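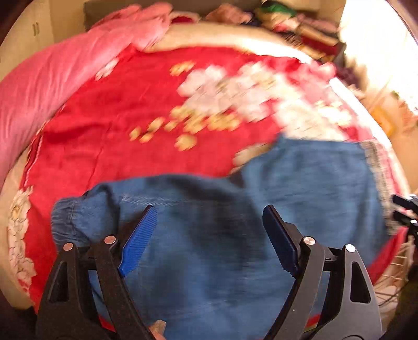

Figure 2. Hand-held gripper open over a denim garment on a bed.

Section 6. Planning and Ordering Gripper Equipment

Complete this section before you submit an order for Planero hand-held grippers. The steps apply to new sites and to sites adding stations. Assembly is covered in Section 7.

6.1 Define the work

1. List the tasks each station will handle. For garment work, note the heaviest and the thinnest fabric.
2. Record where the work is done: bed, table or floor. Soft surfaces give under the jaws and wear the pads faster.
3. Note the light at each site. A bright window beside the work area washes out the camera view. Allow for a blind or curtain in the site budget if there isn't one.

6.2 Set quantities

4. Order 2 grippers per operator for folding and other two-handed tasks. Single-gripper stations are suitable for pick-and-place only.
5. Add one spare gripper for every 6 in service.
6. Order pads separately. Ribbed pads are the standard choice for woven cloth – check the parts list for pad and jaw compatibility.

Note: Pads are consumables. Plan on a new set after roughly 2,000 grasps on denim or canvas. Knits are easier on the pad face.

6.3 Build the budget

7. Enter hardware, pads, mounts and storage cards on separate lines of the Planero order sheet.
8. Add 20 percent to the pad line for the first order. Later orders can follow your own wear records.
9. Enter operator hours, including time to lay out and reset garments between takes. This line is often left blank and then charged to hardware.
10. If the site is served from the Malberg warehouse, enter freight as a separate line. Freight from Vieira is included in the unit price.

Caution: Do not mix Rinder pads and Planero pads on the same gripper. The mounting holes match but the pad thickness does not, and the jaws will not close evenly.

Caution: Keep fingers clear of the linkage pivots when the jaws are moving. Include this point in operator training hours.

6.4 Submit the order

11. Check totals against the site plan and have the budget holder sign the sheet.
12. Send the sheet to the Vieira office. Orders received after the first week of December ship in the new year.

Prices on the order sheet are valid from October 2019.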